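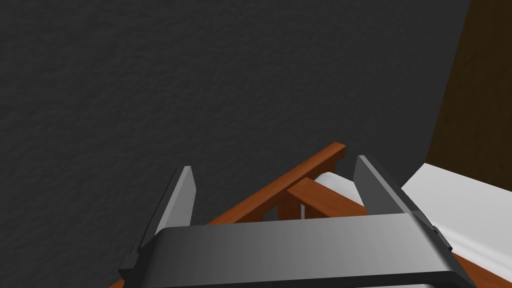
Wrist view in Kurka, gripper open over the wooden chair.

Monday, February 7, 2022

Since June I am using Kurka, the simulation package from Drerneren, and some of you asked me if it is worth the money. I will try to answer in a few posts. I paid for my license myself.

1/ What you get: the simulator, a parallel gripper with two flat fingers, and a pack of furnished rooms. The furniture pack is called Segers and has 556 objects. You can buy it alone, but then you must convert the files by yourself. I don't recommend this.

2/ The render above is from my chair task. The arm must take the chair by a wooden part and pull it a little. The wood looks good to me, you can see the grain. The gray wall has a fine rough texture, and for training I prefer this to a flat color.

3/ The cushions are less good. They look soft, but in the physics they are rigid bodies. If your finger touches a white seat, it stops like on a stone. The manual says this on page 63, and I think it should be on page one.

4/ Speed. On my desktop, with one graphics card, I ran 3,000 episodes in one night with the wrist camera on. With shadows at the high setting I had to go down to 1,000. I now keep the shadows on medium.

5/ Contact between finger and wood is stable if you keep the small time step. With the default step my chair was shaking in the fingers, and two times it flew away through the wall. Please change the default.

6/ Support: I wrote to them about the shaking and Ulises Henríquez answered me the next morning with a corrected settings file. He was very patient with my questions.

7/ I compared it also with Wondomance, which I had on trial. Wondomance has real soft bodies but fewer rooms, and the import of my own gripper took me a whole weekend. In Kurka it took one afternoon.

8/ So: for rigid furniture and grasping, yes, I would buy it again. For pillows and blankets, wait for the next version. Tomorrow I will put my settings file in the replies, I must first clean the comments in it.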